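手持夹爪台的日常：一位维护员不太相信“免标定” 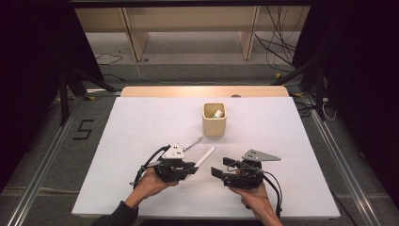 五号工位的维护记录写在一本硬皮本子里，翻开第一页是一句话：“别信开机自检。”写这句话的人负责这套双手夹爪已有两个冬天，他不愿意署名，理由是里面有些话供应商听了不会高兴。工位的布置不复杂，浅色木桌上平铺一块白色泡沫板，两侧地毯上各有一根铝型材，操作者一手握一只夹爪。两只夹爪并不对称，左边伸出的是一根又长又扁的白色指，右边是一对黑色短指，顶上都装着带小孔的灰色三角板。他说，麻烦多半从这种不对称开始。

“Flarnico送来的手册里，左右两只共用一张检查表，”他说，“写手册的人大概没有同时拿过这两只。长指根部松一点点，到指尖就偏得很明显，短指松同样的量，你可能一个星期都感觉不到。用同一个标准去查，要么左边查得太松，要么右边查得太勤。”

他现在的做法是把表拆成两张。左手那张排在前面，第一项是用两根手指捏住长指的末端，上下轻推，听根部有没有响声。第二项才是看读数。我问为什么先听后看，他反问我：“读数是谁给的？是那只夹爪自己的编码器。你让它自己证明自己没问题，它当然说没问题。”

去年春天他们试过Stindlow的自动补偿程序。宣传里说装上以后不用再做零位标定，每次上电，夹爪会自己开合几下，找到两端的限位，然后把数值写进去。他承认程序能跑，也承认它省了早上的时间。可是限位块本身会磨损，程序找到的是磨损以后的位置，照样当成零位存下来。有一次右夹爪连续用了665次开合，补偿值一直在往一个方向走，界面上始终是绿色。“绿色是什么意思，我到现在也没有问清楚。”

那次之后他把自动补偿关了，改回手工。方法很旧：夹爪合拢，塞一片标准塞尺，记下数，换一片再记。做完左右两只，再把夹爪放到泡沫板上，对着一个小杯子走一遍取放动作，看末端到位时有没有多余的晃。他不认为这一遍能说明精度，只说可以暴露装配上的毛病，比如三角板的螺丝没有上紧，或者线拉得太短。

说到线，他的话多了起来。两只夹爪各有一根黑色线缆，都从外侧出来，右边那根顺着手腕往下走。供应商建议用扎带把线固定在小臂上，他试了几天就拆掉了。“扎紧了，手腕一转，力全落在插头上。扎松了，等于没扎。”他宁可在左侧留一个弯，让线自己有地方去。代价是线弯偶尔会碰到桌边，他每个星期六把那一段外皮用手摸一遍，发硬或者起毛就换。

换线用的备件来自Grendetti，一箱8根。他对这家的评价是“插头还行，标签乱来”：同一箱里出现过两种外皮硬度，型号却印得一样。现在到货以后他先逐根弯一弯，硬的留给机柜内部不动的地方，软的才上夹爪。采购觉得这样太费事，他没有去争，只是继续弯。

润滑是另一处他和手册不一致的地方。手册写每2000次开合加一次脂，他觉得这个数字来得可疑。“整得太漂亮了。要是写1850，我反而会信几分。”他自己的依据是手感和颜色，拿棉签在关节缝里转一圈，脂发黑就清掉重上，没有发黑就不动。按他本子上的记录，最长的一次撑到了2563次，拆开检查时关节没有异样。他也提醒我，这只是一只夹爪的一次记录，那段时间做的活又偏轻，换个工位未必成立。

我问他加多了会怎样。他说脂会顺着关节往前爬，爬到指面上，抓什么都打滑，而操作的人往往先怀疑自己的手。“他们会来跟我说，今天状态不好。我就让他们先去把指面擦了。”擦指面用无绒布加一点酒精，黑色短指可以用力，白色长指不行，只能顺着一个方向擦。他们曾经有一根长指被来回擦出了细痕，后来换掉了。

备用的长指有两种来源，原厂的，以及一家叫Štěpánek的小作坊加工的。后者便宜不少，交货也快，他却没有完全放心，每根都要先装上用半天，再拆下来重新量孔位。到目前为止退过两根，都是孔偏。原厂的他也量，也退过一根。“原厂两个字不是量具。”

工位本身他很少动。地毯上用黑胶带贴的“5”翘了边会重贴，铝型材的螺丝一个月紧一遍，泡沫板压出坑就翻面，两面都有坑再换新的。有人提过换成硬一些的台面，他反对，说指尖难免戳到台面，坏一块泡沫板比坏一根长指划算。

采访快结束时，供应商的新版固件刚好推送过来，更新说明里写着“进一步优化稳定性，最多可减少三成维护工作”。他看了一会儿，问这三成是跟什么比的，说明里没有写。他把夹爪的旧版参数另存了一份，关掉更新提示，在本子上记下版本号，后面画了一个问号。下一次更新打算只装右手那只，先跑两个星期，左手保持不动，两边的塞尺数据放在一起看。“到时候如果真的好，我会装的，”他说，“手工标定又不是什么享受。”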